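Chapter 7
Reading a Demonstration

7.1 Purpose of this chapter
7.2 The visit to Brestside
7.3 What a hand-held gripper records
7.4 Contact, force and the round object
7.5 Writing up
Exercises

By the end of this chapter the reader should be able to describe a manipulation task in terms of its start state, its end state and the contacts between them; to tell a demonstration of a machine from a demonstration given to a machine; and to prepare a short visit report that another engineer can use.

7.1 Purpose of this chapter

Chapters 5 and 6 dealt with grippers as mechanisms. Finger travel, linkage ratios and pad materials were treated as design choices, and the load was assumed to be a block with parallel faces. This chapter leaves the drawing board and goes to an open day. The object is now a ball, the work is done by a person, and the reader stands behind a rope with a notebook.

The word "demonstration" has two meanings in this field. In the older sense, a firm demonstrates a finished machine to visitors. In the newer sense, a person demonstrates a task so that a controller may later be fitted to the recorded motion. At a laboratory open day both may take place at the same table, and a visit report that does not say which one is meant is of little value. We shall write "showing" for the first and "demonstration" for the second.

7.2 The visit to Brestside

The examples are drawn from the January open day at the Brestside laboratory, run jointly with the Alville training centre. Visitors were admitted in parties of 25 and given 40 minutes at the manipulation bench. The bench formed the third stop of the tour, after the conveyor hall and the calibration room. Readers who attend a similar event should ask for the task sheet before the work begins, as it is seldom read aloud.

The sheet for the bench was short. It named the objects (balls, tray), the tools (two hand-held grippers, left and right) and the surface. It gave no time limit. It asked the operator to return both tools to an open position between attempts, a rule that makes the recorded data easier to divide into separate attempts afterwards. 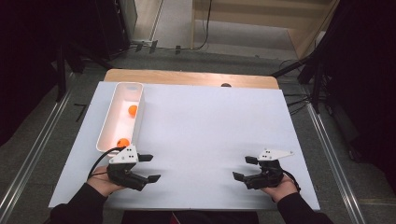
Figure 7.1 Two hand-held grippers at the bench, with the tray and two balls to the operator's left.

Three features of the layout should be noted before any motion is considered. First, the white board gives a plain background against which an orange ball is easily found by a simple colour threshold. Secondly, the tray has tall, smooth walls. A ball close to a wall leaves little room for a finger on that side, and the approach direction must be chosen with this in mind. Thirdly, the brackets on top of the grippers carry small dark printed marks. Marks of this general type may be used to find the position of a tool in a camera image; the method is treated in Chapter 9 and need not concern us yet.

The state of a bench should be recorded in words as well as in images. A usable entry reads: "Tray left, long side pointing away from operator. Two balls in tray, one near mid-length at right wall, one at near end by left wall. Grippers open, pads facing inward." An entry such as "ready to start" cannot be checked by anyone else and should be struck out.

7.3 What a hand-held gripper records

A hand-held gripper is moved by the arm of the operator and closed by the hand. The arm supplies what a robot arm would supply, and the tool limits the hand to what a two-fingered machine could do. The operator cannot roll the ball along the palm or trap it with the thumb. Any strategy that succeeds with the tool is, in principle, open to a robot fitted with the same fingers.

The record normally holds two kinds of quantity: the pose of each tool and the opening of its jaws. At Brestside the file for one attempt held 2468 rows, each row giving both quantities for both tools. The bench software, Nel, writes the rows in plain text. A plain format is slow to load but can be inspected without special equipment, and students are advised to open at least one such file and read down the jaw column by eye. Closing and opening show plainly as slopes. Flat stretches between them show either a held object or an idle hand, and the jaw column alone does not always tell the two apart.
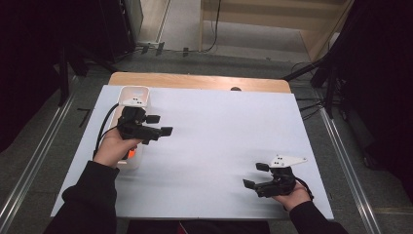

Figure 7.2 Left gripper above the tall container, right gripper over the board. Jaws face each other.

Cables deserve a line in every report. A cable that passes over the wrist may pull on the tool when the arm is turned, and the operator will correct for the pull without noticing. The correction enters the record as if it were part of the task. The usual remedy is a slack loop, long enough for the full reach and fixed away from the fingers.

The use of two tools raises the matter of roles. In some tasks one hand holds and the other works. In others the hands act in turn and never share an object. The reader should decide which case applies by watching several complete attempts, since a single still image will fit either.

7.4 Contact, force and the round object

Consider a ball held between two flat pads. If the pads are parallel and the line joining the contacts passes through the centre of the ball, the two normal forces are equal and opposite and produce no turning effect. Friction at the pads carries the weight. If the contacts lie above the centre line, the normal forces acquire a downward part and the ball tends to be squeezed out below. If they lie below it, the tendency is upward.
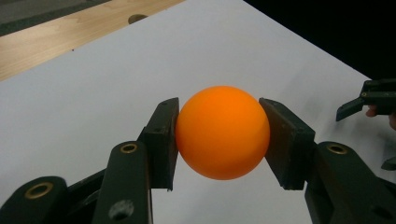

Muller objected in the margin of the draft that this account is too kind to flat pads, and that a hollow ball will flatten slightly at each contact long before it slips, so that the point contact of the textbook becomes a small disc. The note goes on to ask that the friction exercise be worked both ways. The objection is fair, and Exercise 7.4 has been extended to meet it.

For the present we keep the point contact. With a friction coefficient μ at each pad and a weight W, the least normal force N at each contact for a ball held at rest satisfies

2μN = W

and any upward acceleration of the tool adds to the right-hand side. A light ball needs very little force.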